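August
By Réka Rácz

Lost property: plush dog, outdoor area

A white plush dog with brown markings has been entered in the Grarnside lost property register as item 1066. It was handed in without a tag or a name label. The fur is soft and the nose is large and black. One brown patch sits over an eye, which should be enough for an owner to identify it.

The usual procedure applies. Items found outdoors are kept at the Allasbridge desk until the end of the following month, then passed to the charity shelf. Soft toys are stored on the upper rack – the lower one takes in dust from the gravel side.

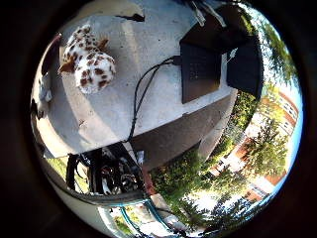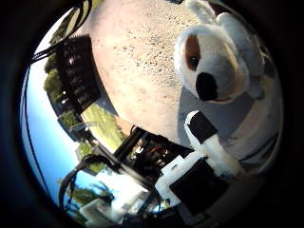
Item 1066, plush toy, outdoors in sunlight.

To claim, bring a short written description of the toy, including any detail that can be checked by hand, such as a repaired seam or the maker's label. Vilmos Fekete will compare it with the register entry and sign the item out. Phone claims go to extension 3741 – leave a number if the line is busy.

The register now holds nearly 200 open entries, most of them gloves and water bottles. Parents are asked to put a surname on soft toys in laundry marker. Ink from an ordinary pen fades after 2 or so washes and can't be read at the desk.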